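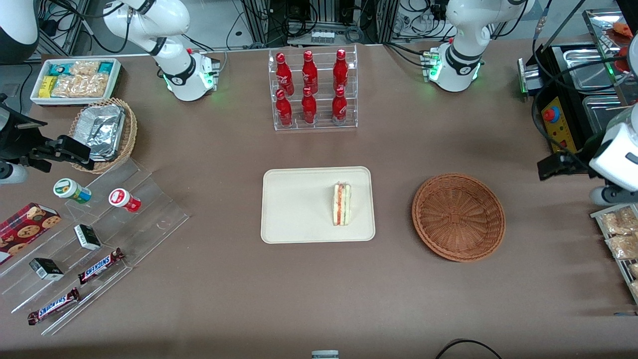 The Brilgate counter package: two arms, two trays, mixed stock.

Most catering automation sold in this country does one thing. It pours coffee, or it drops a basket of chips into oil. The Brilgate package from Wuten is pitched at the small canteen that sells a bit of everything, and the price list reflects that: the buyer pays for two arms, two grippers, the control software and a set of stands, then fits them to a counter of their own.

Order handling is simple. Each order is assembled on a cream tray in the middle, and the layout puts sandwiches, snack packets and bottles within reach of one arm or the other. Stepped acrylic stands keep bottles and small jars at fixed heights, which matters more than it sounds. The software stores a position for every item, and a rack nudged by a cleaner has to be taught again.

Teaching takes patience. We entered 14 products in a morning, guiding the gripper by hand and saving each pose. Rigid items went in quickly. Soft bags did not -- the jaws need a grip force set for each one, and the default is too high for crisps. A sandwich wedge wants the lowest setting and a slow lift.

A tray of three items took 19 seconds at the standard speed. The faster mode brought that down to 17, hardly worth the extra noise.

Lotgate offers a rival kit with a single arm on a rail. It costs less and reaches further, but it cannot hold a basket steady while picking from it. Grgić sells compatible finger pads in packs of 10, and these grip wrappers better than the ones supplied.

Installation is quoted separately. Buyers should ask for the service terms in writing -- the brochure is vague on call-out times.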